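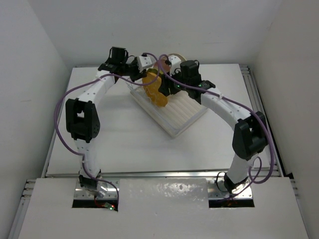
Tuesday, November 28, 2023

So the Clavau dispensary finally opened its doors over in Pritmont, and I drove out on Saturday to see what all the fuss was about. It's 13 miles each way on the old county road, and I'd happily do it again tomorrow!

First, the building. They took over the old Buschmann feed store, the one with the loading dock, and kept the big front windows. You check in at a little desk, show your ID, and then you just wander (I was expecting a waiting room and a number, like the place in Narmont). I spent 90 minutes in there and could have stayed longer.

The best part for me was the growers' wall. Every farm they buy from gets a card with the town, the soil, whether it's grown outdoors or under glass, all of it. I read every single one. Two of the farms are close enough that I've driven past them for years without knowing what was behind the fence.

I came home with a tin of pear gummies, low dose, 2 milligrams each, and a balm for my bad knee. The total was $93 with tax, so no, it's not cheap, but the gummies are delicious and I slept like a rock.

They want to add a greenhouse tour in January if the county signs off on the parking. I've already put my name on the list!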